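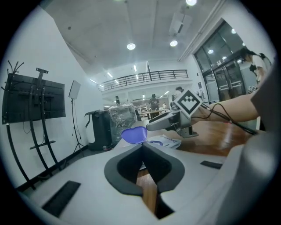

Kavero Field Support — Handheld Grippers

Ticket: Tamow two-hand kit, intermittent loss of relative pose between left and right units
Product: Tamow handheld gripper pair, evaluation kit
Reported by: Petronella Shezi, Udent
Handled by: Wian Lekota, second line
Severity: 3
Status: closed, one item carried over to firmware

Reported problem

Customer is evaluating the Tamow pair for tabletop demonstrations with small flat items and light packaging. Single-hand episodes process without errors. In two-hand episodes, the relative pose between the units drops out for part of the recording and comes back with an offset. The export tool then rejects the episode with "inter-gripper pose gap exceeds limit." Customer asks if the fault is in the marker, the camera or the software, and wants an answer before the evaluation ends in November.

Setup as reported

Two handheld units, each with a wide-angle camera looking out over its own fingers. Square marker on top of the gripper body, seen by the other unit's camera. Cables run across a glossy wooden table to the recorder. Large open room, recessed ceiling lights, glass doors on one side, people working farther back.

Log

09:10 Lekota. Received the episode set. 172 two-hand episodes, 20 rejected by the export tool. Asked customer for the calibration files and for the firmware version on both units.

09:45 Shezi. Files uploaded. Both units on the shipped firmware. Nothing was recalibrated after unpacking. The kit arrived calibrated according to the packing sheet, so we left it alone.

10:20 Lekota. Calibration files are valid and the serial numbers match. Lens residuals are normal on both units. Camera fault is unlikely. Checking marker detection next.

11:05 Lekota. Ran the detector offline on the rejected episodes. Two separate failure types:

Type A. Marker is in view and the detector returns no result. Happens when the marker is steeply tilted and a ceiling light reflects off its surface. The white margin blooms and the border is lost on one side.

Type B. Marker is detected, but the pose flips between two solutions on consecutive frames. Happens when the marker is small in the view, with the units far apart.

Type A accounts for most of the rejections. Type B is the source of the offset after recovery — the filter locks on to the wrong solution and stays there.

11:30 Shezi. Can we fix type A by turning down the lights? The room is shared and we would prefer not to.

11:50 Lekota. Try the following first, in this order:

1. Check that the marker plate is seated against all four stops. Tighten the screws to the value in the manual.
2. Wipe the marker with a dry cloth. No solvent.
3. Fit the matte marker sheet from the spare parts bag over the gloss one. Press out all bubbles.
4. Set exposure to manual and reduce it by one step on both units. Do not leave one unit on auto.
5. Record ten short two-hand episodes at the same table and upload them.

14:15 Shezi. Steps 1 to 4 done. Plate on the right unit was not seated on one corner. Ten episodes uploaded. The export tool accepted nine.

14:40 Lekota. Confirmed. No type A failures in the new set. The one rejection is type B. Escalating that part to Karabo Mnguni.

15:25 Mnguni. Reproduced type B on a bench pair at arm's length. The flip check compares against the previous frame only, so a wrong solution passes once it has been accepted. Setting pose_history to 5 in the processing config holds the correct branch on the bench. Default is 1. Processing time goes up slightly. No re-recording needed for type B episodes.

15:50 Shezi. Reprocessed the full original set with pose_history at 5. The type B episodes now pass. The type A episodes are still rejected.

16:05 Lekota. Expected. Where the marker was not detected there is no data to recover. Those episodes have to be recorded again.

16:20 Shezi. Understood. Separate question: the cable from the right unit pulls on the wrist when it drapes over the table edge. Is there a longer one?

16:30 Lekota. Yes, the 3,000 mm cable. The kit ships with the shorter one. Route it behind the operator and leave a loop at the elbow. Dumisani Fourie in parts will send a pair.

Cause

Marker plate on the right unit not fully seated, combined with a gloss marker sheet under direct ceiling light (type A). Flip check too permissive at long range (type B).

Resolution

Plate reseated, matte sheet fitted, manual exposure on both units. pose_history raised to 5.

Carried over

Mnguni to propose a new default for pose_history in the next firmware and tools release. Matte sheet to be fitted at the factory on new kits — request sent to Thulani Matlala. Reopen this ticket if the pose gap error returns with the matte sheets fitted, and attach the config file and one rejected episode.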